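Search jobs, rooms, events
Type a keyword or zip

HELP WANTED: small appliance cleaning and checking, part time, Bunico Reuse Shop

Need people for July. Mini fridges mostly. Students move out, students move in, and in between we get the fridges. 91 came through last summer and we were behind the whole time. Not doing that again.

What the job is

Fridge comes in the back door. You write the tag. Get it up on a table, open it up, look it over. Gasket first, then the hinge side, then the shelves and whatever fell behind them. Wash inside and out. Baking soda and warm water, no bleach on the gaskets please. Old stickers off with the plastic scraper, not the metal one (we had a metal one. it is gone now).

Any fridge that has been on its back or side stands upright overnight before it gets plugged in. No exceptions, even if the customer is standing there. Then a thermometer goes in and you check it next shift and write it on the tag.

Shelves, trays and loose door racks get washed seperately and taped in a bag to the same fridge they came out of. Mixed up shelves are most of our returns.

No repairs. If it hums and doesn't cool it goes to Dilwyn's pile. Sealed parts and anything with refrigerant, leave alone, Dilwyn has the certificate for that.

Slow days you do fans, kettles, the odd toaster oven. Also sweeping.

Who we want

- can lift one end of a mini fridge, two people per fridge always
- ok with smells. some of them come in with food still inside
- writes so other people can read it
- shows up
- Saturday is the busy day, need most of you then

No experience needed, we show you. Takes about 3 shifts to get the hang of it. Under 18 ask first, there is a form.

Hours and pay

Shifts are four hours, morning or afternoon. Morning starts 8 sharp, door is locked before that so don't come early and knock. Paid hourly, every two weeks. Rate is on the sheet at the front counter or ask Anca. You also get first pick at staff price on anything with a finished tag, one big item per person for the summer. Gloves and aprons are here. Bring your own water bottle, closed shoes, no sandals. Sleeves you don't mind getting wet.

It gets warm in the back by afternoon.

How to apply

Come by and ask for Anca Husar or Siham Ezzat. Or leave a note in the box at 124 Urusska Street, side entrance, with your name, phone, which days you CAN'T do, and if you have a car. No resume needed. If you have one fine. Please don't call during the Saturday rush, we wont pick up.

Siham does the schedule. Once you're on it, swaps go through her, in writing, not through whoever happens to be at the counter.

People who worked last summer, you don't need to apply again, just tell Siham yes or no by the end of the week. Asmaa Farouk, we still have your apron.

Spots stay open untill filled.

Last updated: July
8 shares 3 comments
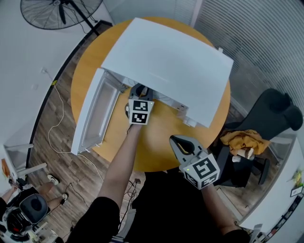 Mini fridge on the round table, door open.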